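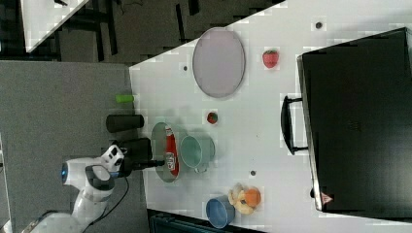

Ketchup on the gray plate, mint-green pot next to it.

Mehwish Kazmi, Mar 14, 2026

So the new rule in our kitchen is "everything out on the table, then decide what stays." I have doubts. Mostly it gives you a messy table.

Ketchup does not belong on a plate. Ketchup belongs in the door of the fridge. I will not be taking replies.

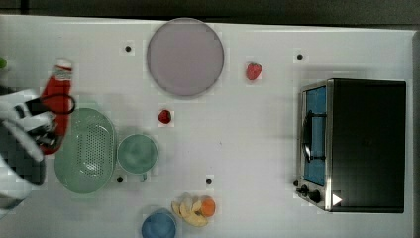

Also not sold on the big plate. It eats up table space and I'd put maybe one sandwich on it. Vistby swears you need a large one "for guests." What guests? We had 6 people over in June and they all ate off napkins.

The strawberries can stay. Everything else has to make its case.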